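Candcombe Hall Kitchen and Lunch Room – Safety Walk-Round
Checked by Aqeel Bukhari, 5 Jan 2024
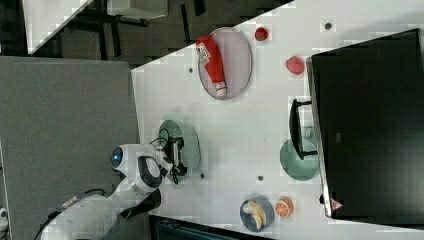 Fire extinguisher by the back door: OK. Gauge in the green, tag good until November.

Exit route: OK, though please keep the folding chairs out of the hallway – I moved a couple myself and I'm happy to do it again, but still!

Fridge: needs attention. It read 60 on the dial thermometer, so I've asked Konia to come and look at the door seal.

First aid box: restocked, except burn gel.

Smoke alarm: tested, good and loud (sorry, upstairs).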